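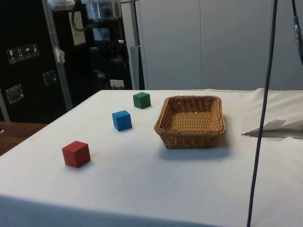 Short fiction

Three Blocks

My aunt left me the blocks. She left my cousin the house in Bandley, which was fair enough, as he'd been the one doing her gutters, but the blocks came to me in a padded envelope with my name on it in capitals, and no note.

Red, blue and green. There used to be a yellow one as well but I lost it when I was six, down the side of a ferry, and I told her a seagull had it. She never once said she didn't believe me. She just said, 'Well, I hope it enjoys it,' and went back to her crossword.

So in April I cleared the long table and put the white cloth on it, the big one that hangs over the front like a church, and set the blocks out the way she used to. Red nearest you. Then blue, then green right at the back, on a slant. The basket went off to the right with nothing in it. That was the whole game, more or less. You had to get the blocks home before the tide came in (the cloth was the sea, obviously, and the basket was home) and the tide came in whenever my aunt said it did.

I should say she wasn't a soft sort of woman. She worked 31 years at Watkins, the glass people, packing things that mustn't be dropped, and it had got into her. She put a plate on a table as if it might go off. When she played the tide she really played it, she'd rumple up the cloth at one side and bring it towards you in folds, ever so slowly, humming, and if you hadn't got the green one by the time the wave reached the basket then that was that, the green one was drowned and you had your tea without talking about it.

The green one was always the trouble. It's a long reach when you're small! I used to lie on my stomach across the sea with my socks in the air, and she'd say, 'Boats only, no swimming,' and I'd have to slide back off and think again.

Anyway. I'd set it all out and I stood there feeling daft, a grown person with a mortgage, and my daughter came in wanting the charger.

'What's that?' she said.

'It's a game.'

'Where's the rest of it?'

I said that was all of it. She gave it the look she gives to most things that come out of my side of the family. She's nine and she had wanted a Flurkell for her birthday, the one with the lights, and we'd got her a Bemow because it was on offer and up to 300 pieces, and she has been very decent about it but I know. She walked round the table. She picked up the red one, sniffed it (why do they sniff everything?) and put it back.

'Who's the red one?'

Now that stopped me, because I'd never asked. In all those afternoons it hadn't crossed my mind that they were anybody. They were blocks, they had to go home, the sea was coming. But my daughter was waiting, so I said the red one was the eldest.

'And she's in front because she's bossy.'

'I suppose so, yes.'

'And blue's in the middle and just gets on with it.' She was leaning right over by now, with her plait on the cloth. 'And green's gone off on his own. Has he had a row?'

'I think he likes it back there,' I said.

'Nobody likes it back there, Mum. He's stuck.'

I thought about my aunt then, at the far end of every family photograph with her handbag held in front of her. She'd moved 400 miles away from the rest of them before I was born, and she came back for good when my mother was ill, and as far as I know she never gave a reason for either. I'd always had her down as the tide. It was a bit of a shock, at half past four in the afternoon with the tea not on, to wonder whether she'd been thinking of herself as something else on that table the whole time.

'So how do you win?' said my daughter.

I told her the rules. Boats only, no swimming. She went off and found a shoehorn and a birthday card to be boats, and I took hold of the cloth on the right and gave it a little tug, and it went up into a fold, and then another. I started humming. I hadn't meant to and I couldn't have told you the tune until it was out.

She didn't go for red. I would have gone for red, you always get the near one first and feel pleased with yourself. She pushed the birthday card straight up past the pair of them, all the way to the back, with her tongue between her teeth.

'Slow down,' she said, 'you're coming in too fast.'

I said the tide doesn't slow down for people.

'It does if they ask,' she said.

So I held the fold where it was, with both hands, and waited for her to reach him.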